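Jamedell to require a reason when robots let go

July 20, 2024

Jamedell, the trade body whose members mostly make machines that pick things up, has published new rules on how its members should test machines that pick things up. The document runs to 17 pages, two of which define the word "grasp."

The rules cover gripper trials, both on the shop floor and in simulation, and they take effect for members at the end of the year. Until now, a company could report a success rate for its gripper without saying what it had been asked to grip, how many times, or whether anyone had helped. Several members did very well under this system.

From now on a trial report has to list every attempt, including the ones that went badly before lunch. A grasp counts only if the object is lifted clear of the surface and held for 11 seconds. Dropping it in the twelfth is allowed, though it must be written down along with a reason, and "unclear" may be used as a reason only once per report. An earlier draft put no limit on "unclear." Reviewers are understood to have seen where that was going.

Simulated trials get a chapter of their own, and it's the part that has caused the most grumbling. Dretineo, which sells simulation software, had argued that a virtual block behaves well enough to stand in for a real one. Jamedell's reply, spread over four paragraphs, is that virtual blocks behave a little too well. Members may still run as many simulated trials as they like, but they must publish the friction and weight settings they used, and they can't change them halfway through an afternoon because the numbers look sad.

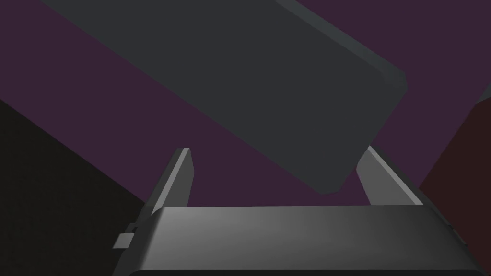 The starting position matters too. Under the new text, the object has to be placed at a fresh angle for each attempt, chosen by a random draw and not by the engineer who knows which angle works. A full set is 16 attempts per object. Companies that want to quote results to customers must also repeat up to 2 of those sets on real hardware, with the exact number left to the auditor's judgment.

Skiltden, a gripper maker that took part in the drafting, welcomed the rules in a statement and said its own testing already met "the spirit" of them. It did not say how things stood with the letter. The company has asked for a longer changeover period.

Members who break the rules will lose the right to print the Jamedell mark on their brochures. There are no fines. A proposal for fines was discussed in July and sent back for further study, a stage with no time limit of any kind.

The full text is free to members. Everyone else can buy a copy through the Jamedell office, which is closed on weekends.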